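Phone repacking line, Sovthorpe site
Progress report to the Domański fund
Prepared by Shiuli Siddiqui
Wed 22 September

You asked for a plain account of where the repacking work stands, and whether the second part of the money should be released. My answer is that the work is further along than it was in April and not as far along as the last report said. I did not write the last report, and I have left out most of its adjectives.

What the grant is for

Returned phones come to us through Usatell in mixed condition and mixed packaging. We check them, put each one back in a box with its tray, tape the outer carton and send it on. The grant pays for the packing bench, the consumables and the time it takes to settle on a method that other sites could copy. The target is 3,000 phones repacked by the end of the grant. As of this week the log shows 781.

I want to be careful with that figure. It counts boxes closed and signed for. It does not count boxes that were opened again later, and until recently there was no column for that. When I went back through the paper slips I found 152 boxes that had been reopened, mostly for a missing insert or a lid that did not match the phone inside. Those phones are still in the 781, each counted once, so the total stands. But a box that has been packed twice costs us twice, and the cost per phone in the last report takes no notice of it. Please treat that cost figure as withdrawn until I can send you a better one.

The bench

We gave up the long counter and moved to a table with two panels. The idea is simple enough: the near panel is for the phone being packed, and the far panel is for supplies. Tape, scissors and the next box sit at the back and should stay there. The written method makes a good deal of this layout. I think it is a sensible habit and I doubt it is worth the page and a half it takes up.

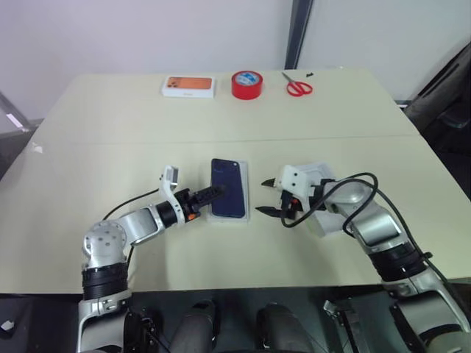
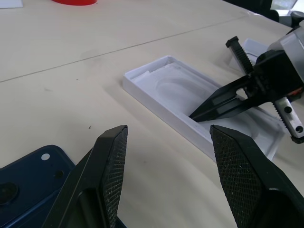
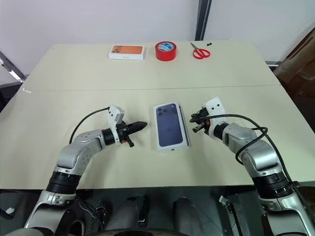
The packing bench at Sovthorpe. First and third pictures: supplies at the back, work in front. Second picture: a white tray on the tabletop.

What is going well

The supplies row has held up. People used to cross the room for scissors and now they mostly don't. Having one roll of tape and one pair of scissors per table also ended the argument over who had taken what, which was a bigger drain on the day than anything in the project plan.

The trays have been less trouble than I expected. A phone laid on its tray before it goes in the box is easier to check from the back, and the packer can compare it with the picture on the lid before closing up. That comparison is now a required step. It was always in the method, but as a suggestion, and I believe a fair share of the reopened boxes came from skipping it. I can't prove that from the slips, which seldom say why a box was opened.

What is not

The boxes themselves. Bravidetti supplies them in batches, and the batches do not all behave the same way. Some lids go on with one push and some have to be worked down a corner at a time. I raised this with them in April and was told it was within tolerance. I have asked to see the tolerance and have not had it yet.

The surface needs wiping more often than it gets. A pale table shows every smudge and speck, and that was the reason given for buying one, but seeing the dirt and removing it are two separate jobs. A wipe-down is on the opening checklist. It ought to be on the midday one too, and I will add it.

Small bits also collect along the back edge. I have found caps, clips and scraps of wrap there at the end of a shift, and I don't like loose parts near open phone boxes. We have ordered a shallow dish for them. I will report whether anyone uses it.

Then there is the claim that the method can be "copied anywhere." We have tried it in 3 rooms, all of them ours, all with people trained by the same person. I wouldn't call that evidence yet. A fair test would be to hand the written method to a site that has never spoken to us and see what comes back. I expect questions, and I would sooner have them before you pay for printing than after.

Money

Spending on furniture is finished and came in under the line. Spending on boxes is over, partly from the reopened ones - a lid that has been forced off rarely goes back on neatly, so we replace the whole box. Tape is where it should be.

What I am asking for

Release the consumables portion now, as the work stops without boxes. Hold back the portion for printing and sharing the method until the outside test has been done. I know this is an odd request to get from the people who would be receiving the money, and my own manager has said so.

Before the next report I will send a corrected cost per phone, the reopened boxes sorted by cause for as many as the new column allows, and whatever Bravidetti has sent us on the lids. If they have sent nothing, the report will say that.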